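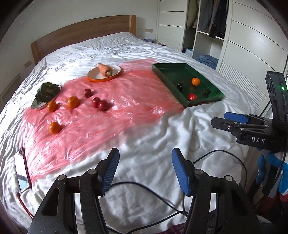
White bedding: what I'd buy again and what I wouldn't
Notes for the Fliston small lodging meetup, 15 June 2021

Opening

Hi everybody, thanks for coming out on a Tuesday. (Wait for the coffee line to settle. Don't start over the grinder.)

Say who I am: I run the Haworth, the yellow guesthouse up past the feed store. We're small. I do the booking, the breakfasts, and most of the laundry, and the laundry is the part I have opinions about.

Ask for hands: who has white bedding in their rooms? Who regrets it? (Last time I asked this at the Iltamham meeting it was the same hands both times, so leave a second for the laugh.)

Why I went white

When I bought the place every room had its own color. There was a plum room and a sage room and a room with sailboats. Very sweet! But if a plum pillowcase got ruined, I had to hunt down plum, and the new plum never matched the old plum because the old plum had been washed to death. I had a closet full of orphans.

So I spent 3000 dollars in one winter and switched everything over. That hurt. I still think it was the right call, mostly for the boring reason that any sheet can go on any bed that fits it. I strip a room, grab a stack, and go.

The other thing is that guests read white as clean. They walk in and look at the bed before they look at anything else, even the view, and I paid a lot for the view.

Duvets

OK, duvets. I know some of you are blanket-and-quilt people and I'm not here to convert you.

What I like: one cover, one insert, done. The bed gets made fast and the cover comes off after every single guest, which I could never say about those quilted bedspreads. (Pause. Let people think about their own bedspreads.)

What I don't like: wrinkles. A cotton cover straight out of a dryer looks like somebody slept under it already. Things I've tried:

Ironing. Did it for one season. Never again.

A spray bottle with plain water. Put the cover on the bed, mist it, pull the corners, smooth it with your hands and leave it with the window open. It works great if you have a couple of hours before check-in and it does nothing if you have twenty minutes.

Taking the covers out while they're still a little damp. This is my favorite. Set a timer. If you forget them in the dryer, run them again with a wet hand towel.

Cotton-poly blend covers. They do come out flatter. They also pill, and they feel warm in July. I have them in the two back rooms and I'm slowly getting rid of them.

And sometimes I leave the wrinkles. I used to lose sleep over it, and then I went back through our comments from the past year and found people complaining about the gravel, the rooster and the shower handle. Not a word about wrinkled covers.

(If running long, skip straight to stains.)

Inserts. Please buy the ones with loops at the corners, and covers with ties. Without ties the whole insert slides down to the foot and your guest spends the night under two layers of empty cotton. If you've already bought covers without ties, sew on some twill tape. An evening with the TV on and you're finished.

Stains

The big three for me are makeup, coffee, and sunscreen. 

Makeup: put a dark washcloth in every bathroom. I had one embroidered "makeup" and people use it! Dish soap on the spot before it goes in the wash, cold water, let it sit.

Coffee: rinse from the back of the fabric. Oxygen bleach soak overnight if it's old.

Sunscreen: this one got me. I was using chlorine bleach and the marks were turning rusty orange. Stop using chlorine on sunscreen. Some of the ingredients react with it, and with iron in the water too, and our water out here has plenty. Treat it with dish soap or a degreaser first and leave the bleach on the shelf.

Check everything before it goes in the dryer. Heat sets it. I keep a "not yet" basket next to the machine and it's always got something in it.

How many sets

People always ask. I say 3 per bed: one on, one in the wash, one on the shelf. Two sounds thrifty until the power goes out on a full weekend. I've been there, driving wet sheets over to the laundromat in Iltamham with the heater on in the car.

Tell the 208 story here. We had 208 booked nights the first year and I thought I could get through on two sets a bed. By September the fitted sheets were so thin at the middle you could see the mattress pad. I bought replacements at full price, in a panic, in the wrong depth.

Which reminds me, measure your mattresses WITH the topper on. Write it on a piece of tape inside the linen closet door.

Keeping track

I put a tiny stitch of colored thread in the hem for the year I bought it. Blue thread, green thread, whatever's in the tin. When a sheet wears out I can see how long it lasted.

I also started using Sivex for bookings, and there's a notes box on each room, so I log linen changes there. A notebook would be fine. Just put it in one place.

When something's past saving, it gets cut up for rags or goes to the animal shelter. They'll take 100 percent cotton sheets in nearly any condition, but call first about pillows and duvets.

Questions

Likely ones: thread count (I stop caring once it feels good in my hand), down or synthetic (synthetic, for allergies and for my washer), do I charge for damage (once, for hair dye, and I felt bad for a week).

Pass around the two cover samples, the percale and the blend. Get them back this time! Washcloths are in the tote by the door, take one if you want to copy the embroidery.

Contact: the Haworth guesthouse front desk, Fliston | © 2021 The Haworth | Back to top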